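2024年6月28日

先週から、シミュレーターの中で二種類のハンドを比べています。仕事ではなく、夜に自宅のパソコンでやっている作業です。前の記事でコントローラーの設定について書きましたが、その続きになります。

比べているのは、Birnariの2本指グリッパーと、Himmontの吸着ハンドです。どちらもメーカーのモデルではなく、同僚のエリバリキ・ムワイポポさんが寸法を測って作ってくれたモデルを使っています。そのため、指の摩擦や吸着の強さは私が決めた値です。本物の製品の性能を評価する記事ではありませんので、その点はご了承ください。

## 部屋と腕

部屋は家庭のリビングと寝室をまぜたようなシーンで、ソファ、肘掛け椅子、ベッド、たんすなどがあります。最初は机の上だけの簡単なシーンで試していましたが、机の上では二つのハンドの差がほとんど出ませんでした。ジョイ・ムシさんに相談したところ、「柔らかい家具の上に物を置いたほうが、腕の姿勢がむずかしくなるので比べやすい」と教えてもらいました。そのとおりでした。

腕は関節が多い細長いタイプにしました。肘掛けの上を越えてから下へ手を伸ばす動きが必要になるからです。
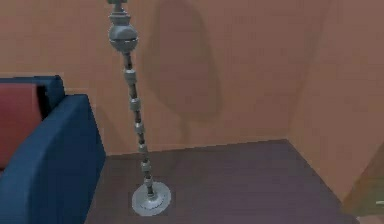 関節が多いと、逆運動学の解が一つに決まりません。私のコントローラー(名前はMasanjaといいます。自作です)は、前のステップの関節角に一番近い解を選びます。この方法は動きがなめらかになりますが、一度変な姿勢に入ると、そのまま変な姿勢を続けてしまいます。家具の近くでは特に困ります。手先の位置は正しいのに、途中の関節が肘掛けに当たって止まる、ということが何度もありました。

今の対策は、次の三つです。

- 家具の上面から少し離れた高さに、必ず通る点を一つ置く
- 通過点では手先の向きだけを緩く指定する
- 衝突したら、関節角を初期値に戻してやり直す

三つ目はあまり美しくありませんが、シミュレーターなので許されると思います。実機でこれをやったら、上司のカニニ・オブラさんに怒られるでしょう。

## 試し方

一つのハンドにつき8回ずつ試しました。一回の上限は2000ステップです。上限までに物を持ち上げて、そのまま保持できたら成功とします。物の位置は毎回少しだけ変えますが、乱数のシードは二つのハンドで同じにしました。以前、シードをそろえるのを忘れて、一晩分の結果を捨てたことがあります。

カメラも二つ用意しました。一つは腕の近くを見るもの、もう一つは部屋を広く見るものです。制御には使わず、あとで失敗の理由を確認するためだけに画像を保存しています。画像の保存を毎ステップにするとディスクがすぐにいっぱいになるので、今は間隔をあけています。 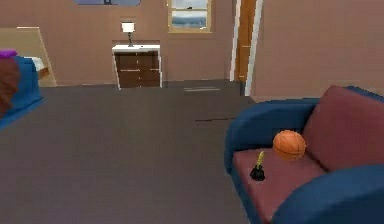
物の選び方についても書いておきます。私は最初、立方体や円柱だけで比べるつもりでした。数字がきれいに出るからです。しかし、立方体ばかりつかめても、家の中ではあまり役に立ちません。そこで、大きさと形がまったく違う物を同じ椅子に置くことにしました。えんじ色の座面の中央あたりにオレンジ色のバスケットボール、その左の少し手前に、上が黄色い小さな黒い物、という組み合わせは、見た目よりずっと意地悪です。ボールに合わせて開いた指は小さいほうに触れやすく、小さいほうに合わせるとボールには全然足りません。おまけに左の肘掛けがすぐ近くにあるので、横から手を入れる場所もあまりありません。

## 結果と感想

バスケットボールでは吸着ハンドのほうが楽でした。上からまっすぐ下ろして、触れたらオンにするだけです。一番早い試行は432ステップで終わりました。2本指のほうは、開く幅がボールの直径にぎりぎりで、少しでも中心がずれると、指がボールを押して転がしてしまいます。転がったボールが背もたれに当たって戻ってくるときに偶然つかめた回もありましたが、これを成功に入れるかどうか、かなり迷いました。今回は入れていません。

ただし、吸着の結果を信じすぎるのは危険だと思っています。私のモデルでは、パッドが表面に触れて角度が合っていれば必ず吸着します。本物のバスケットボールの表面には細かいつぶつぶと溝がありますから、空気が漏れるはずです。この部分をどうモデルにすればよいか、まだよくわかりません。距離と角度のほかに、曲率の条件を加えるのが簡単でしょうか。ご存じの方がいらっしゃいましたら、コメントで教えてください。

小さい物のほうは反対で、2本指のほうが安定しました。細い部分を上からはさめるので、座面のクッションに指先が当たる心配が少ないです。吸着ハンドはパッドより細い部分に当てても意味がなく、接触の判定が出たり消えたりして、手先が細かく震えました。震えは見ていて少しかわいいのですが、ログは読めたものではありません。

もう一つ、予想していなかった問題は影響の順番です。先にボールを取ってから小さい物を取るのと、その逆では、結果がだいぶ変わります。ボールが残っていると、腕が通れる空間が狭くなります。今回の8回はすべて小さい物を先にしましたので、吸着ハンドには不公平だったかもしれません。次は順番も変えて試します。

二つを比べてどちらがよいか、と聞かれたら、この部屋では2本指を選びます。ボールで苦労しても、指の開く幅を広げれば直せそうだからです。吸着の震えは、直し方がまだ思いつきません。

計算時間についても質問をいただいていたので、書いておきます。腕の関節を増やすと遅くなるのは当然ですが、私の環境で一番重かったのは、関節の計算ではなく家具との接触計算でした。椅子の丸い肘掛けを細かいメッシュのまま使っていたためです。衝突用の形だけを粗くしたら、だいぶ軽くなりました。見た目用のメッシュはそのままなので、画像には影響がありません。同じことで困っている方は、まず衝突用の形を確認してみてください。

設定ファイルは、コメントを日本語に直してから公開する予定です。今は英語とトルコ語がまざっていて、自分でも読みにくいです。日本語の間違いもきっとあると思いますので、見つけたら遠慮なくお知らせください。

カディル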